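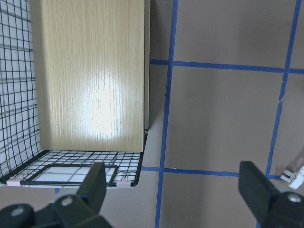
Line Thirteen

The spreadsheet had thirteen lines and I had been told to make it twelve.

Teresa Neves told me this on her way to the elevator with her coat half on, which is how Teresa tells people most things. "Twelve fits on the slide," she said, and the doors closed, and I stood there holding a muffin.

I should say what I do. I buy things for Hutudstead. I have bought chairs and a new boiler and one time a used forklift that we all regret, and since December I have also been buying whatever the robot room needs, because the guy who used to do it moved to Portland and left me his password on a sticky note. I don't know anything about robots. I know what they cost, and what the freight costs, and that the people who make them put the price of the cable on a different page.

So I took my muffin and my laptop and went down to see Zuzana Kopecký.

Zuzana runs the robot room (she'd say she works in it, but I've watched other people try to move a chair in there). She had two arms on a big table covered in brown paper, and the paper was all marked off in blue tape, squares and squares of it, a little crooked. She was down on one knee with her eye level with the tabletop.

"Don't lean on that," she said.

"I wasn't going to."

"You were starting to."

I'd been starting to. I put my laptop on the windowsill and read her the list out loud. Second workcell, the Hollenstein frame, 13 weeks' delivery. Grippers, one pair. Mounting plates. Two of the Tendwood carts, which I was already nervous about, because a Tendwood cart costs what my first car cost and has fewer wheels that turn. Safety scanner. Service plan. Power, data, a guy to come and do the power and data. Training for two. Spare fingers, a phrase I had typed four times that week without getting used to it. Shipping. Insurance on the shipping. And then line thirteen, which just said "Z. misc., $200/mo."

"What's Z. misc.?" I said.

"That's me."

"I know it's you. What is it?"

She got up and dusted off her knee and pointed with a pen. The tape. The paper under the tape. The little wire basket thing. The binder clips, pale pink, that were holding the front of it together.

"Those are from the supply closet," I said. I'd know them anywhere. I bought them! Marketing had asked for pink and then decided they'd wanted coral.

"Now they're from the robot room."

"Zuzana, I can't put binder clips on a capital request."

"Then don't call them binder clips."

Now, I want to be fair to Jinance here. Jinance is who we lease through, and they are perfectly nice, and they have a form. The form has a drop-down for category and the drop-down has 20 choices, and I have been through every one of them with a cup of coffee, and there's no choice for stuff somebody grabbed to make the expensive thing useful. There's Tooling. There's Fixtures, Permanent. There's Other, but if you pick Other a box opens up and wants a serial number. I tried "n/a" once and got a phone call.

I told her all this. She listened with her head on one side.

"How much does the frame cost?" she said.

I told her.

"And it arrives, and it's on the floor, and it's bolted down. What does it do that day?"

"I don't know. Robot things?"

"It does nothing. It's a very good table." She tore off a strip of tape and stuck it over a spot where it had started to lift, then rubbed it flat with her thumb. "I need something for it to pick up. I need to know where I put the something, so I can put it back in the same spot tomorrow. I need another something that's a bit different. You can't buy that in one go, I don't know what I need until it's Tuesday and I need it."

"You could estimate."

"I did. Line thirteen."

She went back to the keyboard and one of the arms woke up with that hum they have, and I did the thing I always do, where I pretend to check email and watch. I can't help it. It went out over the table so slowly that I started holding my breath for it. 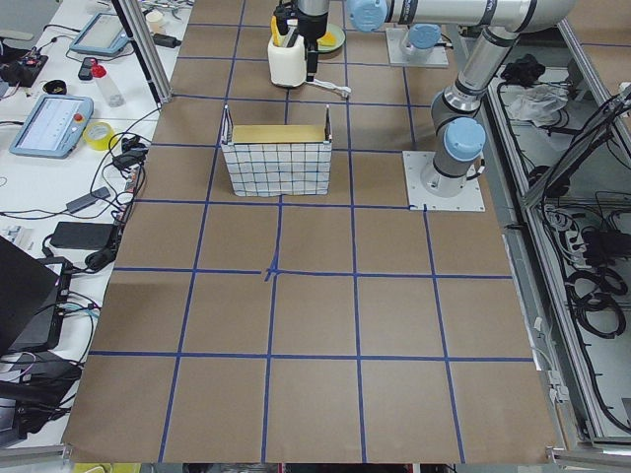

"Is it supposed to take this long?" I whispered.

"Why are you whispering?"

I had no idea why I was whispering. I went and sat on the step stool and opened the spreadsheet again and tried to think like Teresa. Teresa would cut training. Teresa thinks training is what YouTube is for. But we'd cut training on the forklift, so I skipped over that one pretty fast. I could fold the insurance in with the shipping and call it one line, only Jinance splits them back out, and then the totals don't match, and then I get another phone call. Spare fingers?

"Can you live without spare fingers?" I said.

"Could you?"

I left the spare fingers alone.

The carts, though. I kept coming back to the carts. I'd gotten the quote from a very friendly man who said "solution" where I would've said "cart," and he had thrown in a set of drawer liners like he was giving me a kidney. I looked over at the bench along the side, and every inch of it had something on it, cables and power bricks and a bottle and a roll of yellow tape, and I thought, okay, she does need somewhere to put things. But two?

"What goes in the second cart?" I said.

Zuzana didn't turn around. "What second cart?"

"You asked for two carts."

"I asked for a cart. Your Portland guy asked for two carts. He liked to order things in pairs, he said it was the same paperwork."

I scrolled up. I scrolled all the way up, to the tab he'd labeled OLD DO NOT USE, and there it was, two carts, copied down into my version by me, personally, on a Friday afternoon. Nobody had wanted the second one. It had simply been traveling along from file to file, like my uncle's boat.

I changed the 2 to a 1. It was still a line, of course. I still had thirteen lines. But the number at the bottom dropped so far that I said a word, and Zuzana did turn around then.

"Good word or bad word?"

"It pays for your misc.," I said. "It pays for it for the whole lease and there's change."

"So put it in."

"It's still thirteen lines. She wants twelve."

"Why twelve?"

"It fits on the slide."

She came over and looked at my screen, wiping her hands on her jeans, and she was quiet for a bit. I could see her reading the way engineers read, moving her lips slightly at the numbers. Then she reached past me, selected the whole table, and made the font smaller.

I would like to tell you I'd have thought of that.

I sent it on Wed 12 February at 4:30 in the afternoon, one cart, thirteen lines, and line thirteen renamed "workcell consumables and fixturing, recurring," which I was pretty proud of. Under category I put Tooling. I figured that if a finger counted as tooling then so did whatever the finger was holding.

Teresa called me from the train. It was a bad connection and I could hear somebody's kid singing.

"What happened to the other cart?" she said.

"There wasn't really another cart."

"Huh. And what's fixturing?"

I looked at the binder clip on the corner of my own desk, which was holding 30 pages of service agreement together and which, I noticed, was the last pink one I had.

"It's how they hold things still," I said.

The kid on the train got to the end of the song and started over. Teresa said fine, she'd sign it in the morning, and could I please use a bigger font next time, she'd had to take off her glasses.

I said sure. Then I ordered another box of clips, pink, and had them sent straight to Zuzana.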